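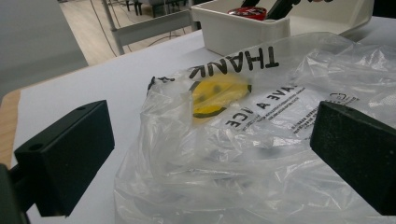 Welcome, everyone, and thanks for squeezing in on a Wednesday. First up was the Botent packing kit from Aronska, quoted at $2,000 with training or $1,000 without.

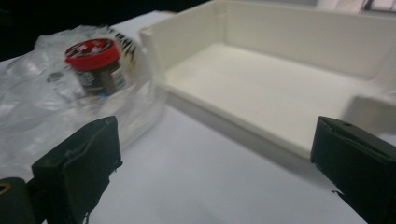
We had a good long chat about thin plastic bags, which most of us reckon are the hardest thing on our counter.
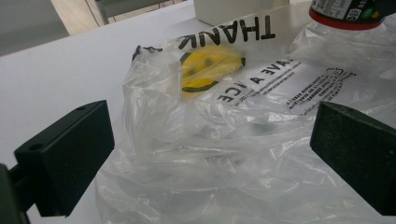 Gondal store would dearly love a trial of 50 orders, small lollies and jars included, and that was warmly agreed.

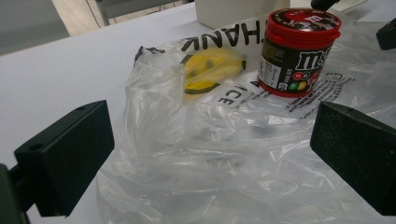
**Action:** ask Aronska about spare finger pads and colour choices. Dulurness to host. Closed at 7 pm.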